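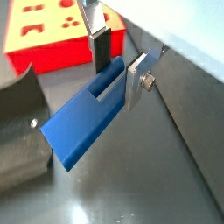 Goods in and drying

The Pliltier plant at Bodnár makes foam and molded parts for preschool toys. Our group of 12 was let in through the goods entrance, which put the tour in process order. Resin arrives in sacks and is held for a day in an unheated store before it goes to the dryers. Moisture is checked at the hopper and again at the machine throat. The second check was added in April, after a run of parts with surface streaks.

Foam cutting

Sheet foam is bought in and rested flat before cutting. The plant used to cut on arrival and found that compressed sheet kept recovering on the shelf, so the openings drifted out of tolerance. Resting takes 40 hours. It uses a lot of floor space

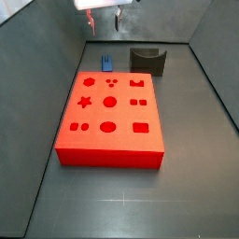
and the racking aisle is narrow as a result. Dies are resharpened after 3,000 strokes. The operator logs strokes by hand on a card hung from the press - the press counter resets when the power is cut, and nobody trusts it. Offcuts are sorted by density and go back to the supplier.

Fit and clearance

Most of the discussion was on clearance between piece and opening. Foam gives and molded plastic does not, so the two materials need separate drawings even when the shapes match. Astavau, the older product line, used one drawing for both and had steady complaints about pieces that jammed. 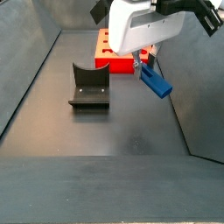

Red shape-sorting board with cutouts in the top face.

Gauging is go/no-go on 6 pieces per batch. Gauges are stored next to the parts, at the same temperature. Clullero, the newer line, also has a larger corner radius, which tears less at the die. 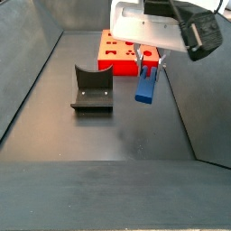 Fulvio Zuccaro asked why the sample size stays fixed when batch sizes vary so much. The reply was that the number came from an old customer contract and is due for review. The tour closed at the packing hall, where cartons were being changed over and there was little to see.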